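3.2 Folding surfaces in the home

Most guides to laundry work assume a table. The homes in our study rarely used one. Of the 295 folding sessions logged by the Warnbridge households, the larger share took place on a bed, and the next largest on a sofa or on the lap of the person folding. Tables came last, mainly because they were already in use for meals, homework or mail. Laxdal found the same order in his earlier work on shared apartments in Todden, although his households were smaller and did their washing outside the home.

A bed has clear advantages as a work surface. It is wide enough to hold both the unsorted clothes and the finished piles, and it is usually close to the closet or dresser where the clothes will go. Its drawbacks are height and softness. Adults who folded standing up bent at the waist for most of the session, and several told us they switched to kneeling or sitting once the larger items were done. A soft surface also gives under the hand, so that a crease pressed into a pair of trousers does not set as it would on a board.

The bed covering matters more than we expected. Smooth covers let the fabric slide when one leg was laid over the other, and participants often had to line up the hems a second time. Quilts held the fabric better. The seams and raised areas of a quilt grip the underside of a garment, which helps with the first fold and gets in the way of the last one, when the whole item has to be turned or lifted without coming open. Figure 2 shows dark trousers on a bed with a patchwork-style quilt.

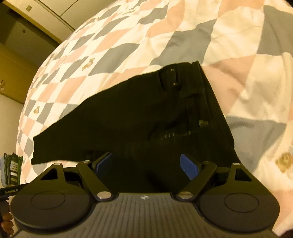 Figure 2. Folded black trousers on a bed with a patchwork-style quilt.

Trousers were the item on which households differed most. We recorded two main methods. In the first, the legs are laid together along the inseam and the garment is folded in half from hem to waist, then in half again. In the second, the hems are brought up only as far as the knee before the final fold, leaving a longer and flatter packet. The first suits a drawer and the second suits an open shelf. People tended to keep the method they had learned at home, even after moving to a place with different storage. One participant in the Barbieri building had used the shelf method for 17 years in front of a chest of drawers and bent the packet over by hand each time to make it fit.

Color also had an effect. Black and navy garments took longer to fold in evening sessions than in morning ones, and participants said they had trouble finding the side seam under a ceiling light. Some felt for the seam with a thumb. Others turned on a bedside lamp, or put dark items aside until the next day, when they were often worn straight from the pile.

We did not score the neatness of the finished fold. In the pilot at Golari in March we tried a five-point scale, but raters disagreed on what counted as a straight edge in knitwear, and the scale was dropped. Section 3.3 deals with how long the piles stayed on the bed before they were put away.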